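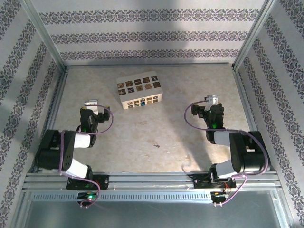
Posted by Urnia, 22 March 2020, 3,466 views

Thinking of keeping this white box for my tea packets. It has small square tiles on the top in brown, gold and dark tones, each with a fancy symbol or pattern, and a row of smaller squares along the front. I want it on the hall shelf but my sister says it's too busy. Keep it as is or paint over it?

Camel
Keep it. Paint won't sit right over a pattern like that unless you prime first, and then you've lost the best part.

Fan
I'd paint it. The top is fine but the blue circle on the front bugs me. Everything else is brown and gold.

Urnia
I like the blue one. It's near the middle so it looks deliberate to me.

Camel
Same. Leave the blue.

Emau
My problem is the wallpaper. Dark floral bands behind a patterned box is a lot. On a plain wall it would be OK.

Urnia
The hall is plain off-white, so no bands there.

Emau
Then keep it. Turn it a little so the top and front both show.

Fan
Still say paint. If you do, sand with 400 grit and give it 2 thin coats - don't rush the second one.

Camel
Or buy a plain box and leave this one alone.

Urnia
Keeping it for now. Will look again in April when the shelf is up.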